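Altgate Kitchen Hands
README for the student demonstration set

Hello and welcome! If you have found your way to this folder, you are probably a new member of the Altgate robotics club, a student from one of the other schools in the Plunduncombe league, or a parent wondering what we do with all those frying pans. Please read this file before you open anything else. It is a bit longer than it needs to be, but most of the questions we get by email are answered somewhere in it.

What is in the set

The set holds 857 recordings of short kitchen tasks, done by club members with a pair of hand-held grippers. Of these, 517 use both hands in a way that matters (one steadies while the other moves something), and the rest are mostly one-handed, with the second gripper waiting its turn. We started in February with pick-and-place, got bored of it rather quickly, and moved on to cooking. None of the recordings involve real heat. The cooker stays unplugged for the whole session, and the "food" is felt, foam or, on one memorable afternoon, a folded sock.

The tasks are:

pan_on – put the pan on the cooker
pan_off – take the pan off and set it down on the mat
pan_turn – turn the pan by its handle until the handle faces the operator
knob – turn the round knob a quarter turn and back
fold – fold a felt omelet once, inside the pan
serve – tip the felt omelet out onto a plate

We are fondest of pan_turn, which sounds like nothing at all and is surprisingly hard to do well. The handle is slim, the pan likes to slide, and if you close the jaws too far out toward the end of the handle, you get a lot of swing and very little control. Our best operators go in near the base of the handle and take their time.
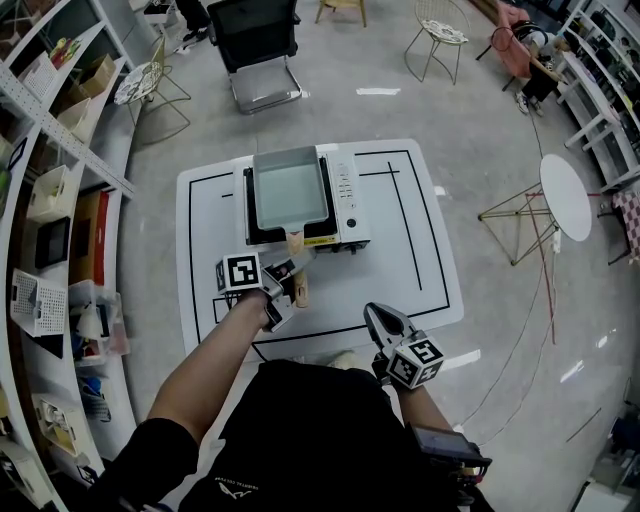 Pan work at the mat, left gripper by the base of the handle.

Each gripper carries a cube with printed markers, and those markers are how we work out where the gripper was at every moment. Please treat the cubes kindly! A thumb over one face is fine, a thumb over two is trouble, and a cube that has been knocked loose will spoil everything recorded after it. If you suspect a knock, stop and run the cube check again before you carry on. We lost most of an afternoon in March by hoping for the best.

The thick black lines on the mat are there so that everybody sets up in the same place. Line the cooker up before you sit down, and have a friend look from the other side of the table, as it is very easy to be a little crooked and not know it.

How the folders work

Every recording has its own folder, named with the task and a running number, for example pan_turn_0012. Inside you will find the video, a file of gripper positions, and a small text file called notes. Do read the notes. They are written by whoever was operating, and they range from "fine" to several cheerful paragraphs about dropping things – those are often more useful than the numbers.

We left the failed attempts in. They are marked "fail" on the first line of the notes, and we would love for somebody to do something clever with them.

Training and testing

For the league challenge, 670 recordings are meant for training and the others are held back for testing. The lists are in train.txt and test.txt. Please don't shuffle them, even if you think you have a better split, or we can't compare results between schools. Our own starter model, Santoso, lives in the models folder. It does nicely on pan_on, passably on knob, and it has yet to fold a single omelet. We gave it 10 tries at fold in front of the parents in July and it was a very humbling evening.

Things to know before you use it

Nearly all our operators are right-handed, so the left gripper tends to do the holding. The recordings come from one room with one cooker, and a model trained on them may be quite lost in your kitchen. Timing between the video and the position file can drift a little in the longer recordings; the script called align in the Inard toolbox folder fixes most of it.

Adding your own

Yes, please! Record at least three good attempts of the same task, write your notes the same day while you still remember, and put the folders in "incoming." One of the older students will look them over and move them across.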